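Slide 7 – Folding standard, bath and hand towels

Speaker: Halina Sadowski. Allow 4 minutes.

Open with the shelf problem. At Mestgate, stacks made by different shifts came out at different widths. The shelf bays are 38 cm deep, so a wide fold overhangs the front edge and the stack leans.

State the rule: long sides first, then the ends. Smooth from the center outward before each fold. No fold is started on a towel that still has a ridge in it.

Surface. Pale wood alone lets the cloth slide. A foam pad holds it, and printed grid lines give the folder a reference for square corners – point this out, people miss it.

Stripes. Keep them parallel to the long side of the finished fold. A crooked fold shows in the stripes before it shows at the edges.

Slide 8 – Finished fold

Slightly taller than wide, lying flat, stripes running top to bottom. Pale edge on the left. Pause on the blue towel long enough for the back row.

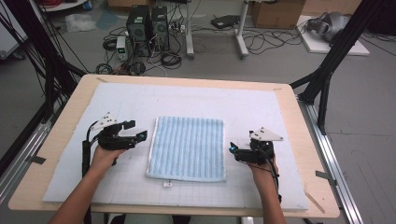
Slide 9 – Stacking

Maximum 11 per stack, folded edge to the front. Hand over to Karabo Mokgethi for the shelf labels. Questions after slide 12.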